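Eren Gear Assembly Task Pack: FAQ

What does the pack contain?
A simulated bench, two arms with grippers, and white gear and disc parts in several sizes. Camera views render in greyscale, including the gripper view. 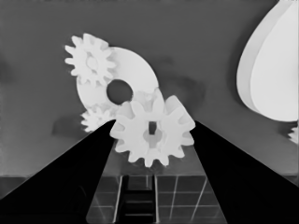 Can both arms run at once?
Yes. Each arm takes its own command stream – a single controller can drive both.
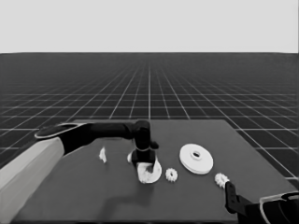

Two-arm view: left gripper on a toothed part, right gripper at a small gear.

Which licence do I need?
One Cadevell seat covers 7 workstations. Trial keys expire after 24 days.

Can I import my own parts?
Yes, up to 235 meshes per project. Larger sets need the Vandent add-on.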